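Office trial halted after robot's arm stops in mid-task

Juvbridge has suspended a trial of office robots at its Rarkholm site after one of the machines locked its arm while filing binders and did not respond to a stop command sent over the network.

The fault happened on Tuesday afternoon, shortly before 4 p.m., in a second-floor administration area. The company said no one was hurt and nothing was damaged. Two members of staff were working in the area at the time and were asked to leave while an engineer dealt with the machine.

The robot, a two-armed model called Arain, is built by Urus and had been at Rarkholm since December. Its work is mostly fetching and putting away: opening storage cabinets, taking out ring binders, carrying them to a scanning desk and returning them to the correct shelf. It had completed 121 of these jobs without a reported fault before Tuesday.

According to a notice sent to staff, the machine had started another filing job when a joint in its left arm reported two different positions at once. The control software is supposed to respond to that kind of disagreement by lowering the arm slowly and cutting power to the motors. Instead the arm froze where it was, with the motors still holding it in place.

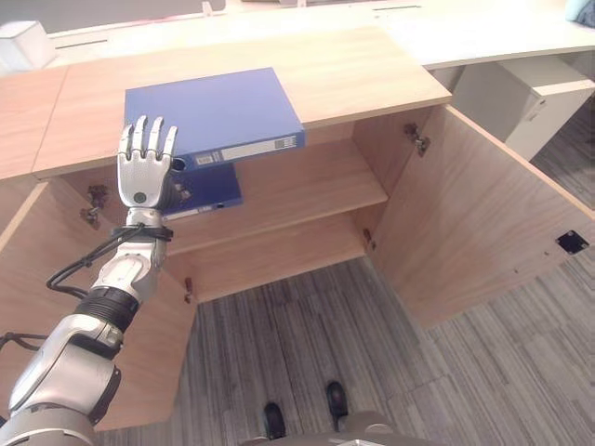 An operator watching from the control room sent a stop command, then sent it again. Neither was acknowledged. The robot was finally shut down with the red button on its back, 80 seconds after the first warning appeared on the operator's screen.

That delay is the main concern, the notice said. Under the rules for the trial, a remote stop has to take effect within 2 seconds. The button on the robot worked as it should, but it can only be reached by walking up to the machine – something staff have been told not to do while an arm is powered.

Urus said it had collected the machine's logs and was looking at two possible causes. One is a worn connector in the arm's position sensor. The other is a software update installed the week before, which changed the order in which the robot handles incoming messages. If a joint fault and a stop command arrive close together, the company said, the second may be left waiting.

The update has been withdrawn from all 4 Arain units at Rarkholm, and the machines will stay switched off until the inspection is finished. Filing in the administration area is being done by hand in the meantime.

Juvbridge said the trial would restart only after the remote stop had been tested on every unit with the arms raised, lowered and carrying a load. It also plans to give operators a separate radio stop that does not depend on the office network.

No date has been set. Staff who saw the fault and have not yet given an account of it are asked to contact the site safety office.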